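Lesezeit: 2 Minuten

4. Den Faltplan für die Schreibtischablage vorbereiten

Der Flolter hält Stifte, Messer und Pläne griffbereit, sofern man ihn richtig bestückt. Wer die 244 Seiten des Gesamthandbuchs von Plestosden gelesen hat, darf diesen Abschnitt überspringen. Alle anderen bitte der Reihe nach:

1. Arbeitsfläche frei räumen und abwischen. Krümel drücken sich durch.
2. Stadtplan einmal ganz auffalten, Knicke glatt streichen, wieder zusammenlegen. Der zweite Teil dauert länger.
3. Route mit Stift vorzeichnen, erst danach markieren.

Hinweis: Gefaltet wird entlang der vorhandenen Falze. Eigene Entwürfe sind möglich, passen aber nicht ins Fach. 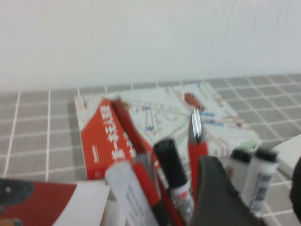 Faltpläne haben ein Gedächtnis und sind nachtragend. Ein einmal falsch gelegter Knick bleibt bis zur Neuauflage. Legen Sie den Plan deshalb flach hin, mit dem roten Umschlag nach links, und den langen roten Stift quer darüber – so bleibt die richtige Seite oben. Auf Fliesen gilt: nie direkt über einer Fuge zeichnen, sonst führt die Route durch den Fluss.

4. Marker mit der Kappe nach oben einstellen.
5. Cutter immer mit eingezogener Klinge ins Fach stellen.

ACHTUNG: Eine ausgefahrene Klinge zwischen den Stiften findet man zuverlässig, meist mit dem Daumen.

6. Notizkarte hinten einstecken. Liesl Hofstetter aus der Montage empfiehlt große Schrift. Ihre eigene kann niemand lesen.

Das Fach fasst 2 Pläne. Ein dritter geht hinein, aber nicht mehr heraus. Weiter mit Abschnitt 5, Trennwand Sutter einsetzen.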